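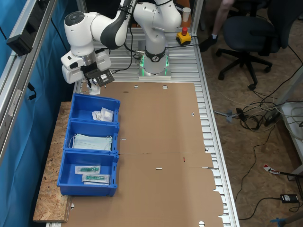 At the workbench: the arm and the blue bins.

Weekend Kitchen Helper and Baker's Assistant - Price Street Community Bakehouse

Posted November 8, 2022

We are looking for a friendly early riser to join our small baking crew at the Bakehouse, and if you have ever stood in a warm kitchen before sunrise with flour up to your elbows and thought to yourself that you could happily do this every week, then please do read on, as we would love to hear from you!

The Bakehouse has been feeding our corner of town for a good many years now. We make plain, honest bread - sourdough, rye, a soft white sandwich loaf that the school families go through at an alarming rate - plus whatever sweet things Huw Humphreys feels like making that morning (his plum buns are worth getting out of bed for). On a normal morning we send out 383 loaves, a few more when the holidays are close, and every one of them is shaped by hand.

The job is part time, two mornings a week, from 5 a.m. until everything is baked, boxed and wiped down, usually a little before noon. You would be weighing out dough, shaping rolls, minding the ovens, packing the orders for pickup and, yes, doing your share of the dishes. You will work next to Huw and our head baker, Peiyu Jiang, who is very patient and will teach you all of it from scratch.

You don't need any bakery experience. What we do need is someone who can be on time, stay on their feet for the whole shift and lift a flour sack of up to 50 pounds. A food handler's card is nice to have, but if you don't have one yet we will pay for the class. Good spoken English helps on the phone, and a second language is very welcome at the counter.

Pay starts at $17.50 an hour and goes up after the first three months. You also get breakfast, all the bread your household can eat, and a locker with a door that nearly closes. Parking behind the building is free before 8 a.m.

To apply, send a short note telling us a little about yourself and which mornings suit you best. A resume is fine but we won't mind if you don't have one. You can drop the note off at the counter, marked for Peiyu, any time before the end of November. We will invite a few people in for a paid trial morning, so bring comfortable shoes and something to tie your hair back.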